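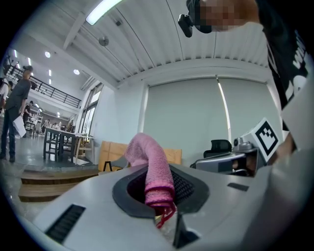
Unit 2: Card Economy and Matchmaking in a Free-to-Play Arena Game

Course handout, November. Instructor: Nabila Helmy. Lab sections: Asmaa Ouali.

Read this before the lab. You will need the terms in it for the written exercise, and the lab build uses the same names in its menus.

The game we use all term

Zerkeck is a two-player card arena game made for this course. Each player picks a captain and builds a deck of 14 cards. A match is played on one of two maps, Mulau and Nasr. Mulau has a single bridge across the middle. Nasr has two lanes that never meet, so a unit sent down one lane can't help in the other.

Players earn coins from matches and spend them in the shop on card packs. The shop, the coin counter and the player profiles all run on a small server package called Zanano. You won't edit Zanano in this unit, but you will read its logs.

Terms

Soft currency: money in the game that players earn by playing. In Zerkeck this is coins.

Hard currency: money in the game that players buy with real money. Zerkeck calls it shards. The lab build has shards switched on but no real payments.

Source: anything that puts currency into the game. Match rewards, daily quests and the welcome gift are all sources.

Sink: anything that takes currency out. Card packs, upgrades and cosmetic items are sinks. A trade between two players is neither, unless the game takes a fee.

Duplicate: a card the player already owns. What the game does with duplicates is one of the biggest choices in the whole economy.

Rating: a number kept for each player and used to find opponents. It goes up after a win and down after a loss.

Queue time: how long a player waits between pressing Play and getting a match.

Sources and sinks

New accounts in Zerkeck start with 545 coins. That is enough for one starter pack and one card upgrade, with a little left over. The leftover matters. A player who has a few coins in hand can see the counter move toward the next pack, and testers in last year's section opened the shop more often with a partial balance than with an empty one.

After the starter gift, coins come mostly from wins. A loss pays a smaller amount. We kept a reward for losing because a new player loses a lot in the first hour, and a player who gets nothing for those matches has no way to improve the deck.

On the sink side, packs are the main drain early on. Later the upgrades take over. Each upgrade level costs more than the one before, so a player with a large collection will spend coins faster than a new player does, even if both play the same number of matches.

When sources are much larger than sinks, coins pile up and stop meaning anything. When sinks are much larger, players feel stuck. You will see both cases in the lab. Set the win reward very high in the first run and very low in the second, and leave everything else alone.

Handling duplicates

There are several common ways to do it:

Convert the duplicate to soft currency at a fixed rate.
Count it toward an upgrade of the same card.
Remove owned cards from the pack pool until the set is complete.
Do nothing and let the player keep extra copies to trade.

Zerkeck uses the second. It makes every pack useful, but it ties the strength of a card to how many packs a player has opened. That is the part people complain about when they call a game pay-to-win. If shards can buy packs and packs can raise card levels, then shards can raise card levels. Keep that chain in mind for question 3 below.

One fix is a level cap in ranked matches. All cards above the cap are treated as if they were at the cap. The collection still grows, and upgrades still work in casual matches, but two ranked opponents play with cards of the same strength – provided both have reached the cap. Players below it are still at a disadvantage.

Matchmaking

The simplest matchmaker takes the first two people in the queue and pairs them. Queue times are short and the matches are often one-sided.

Zerkeck starts with a narrow rating window and widens it while the player waits. At busy hours most players are matched inside the first window. Late at night the window gets wide and match quality drops. There is no setting that fixes this with a small player base. You choose between long waits and uneven matches.

The sample log for this unit holds 2066 matches. Each line gives the map, the two ratings, both queue times, the captains and the winner. Ratings in the log are the values before the match, so don't subtract the result.

Two things to watch for when you work with it:

Mirror matches, where both players use the same captain, should be left out when you compute win rates by captain. They always count as one win and one loss and pull every captain toward the middle.

Some players quit in the first seconds. The log marks these as wins for the other side. Decide whether to keep them and write your choice down.

Written exercise

1. List every source and sink you can find in the lab build. Include the ones in the profile menu.

2. Compute win rates by captain for Mulau and for Nasr separately. Which captain changes most between the maps? Use what you know of the lanes to explain it.

3. Propose one change to the duplicate rule and say who gains and who loses by it: new players, long-time players, players who buy shards.

4. Plot queue time against rating difference. Describe the shape in a few sentences.

Hand in one file per pair, with both names on the first page. Code goes in an appendix. Questions about the log format go to Asmaa Ouali, and questions about grading go to Nabila Helmy.

For the next unit, read the chapter on tutorials and first sessions. Bring your deck from this lab, as we will reuse it.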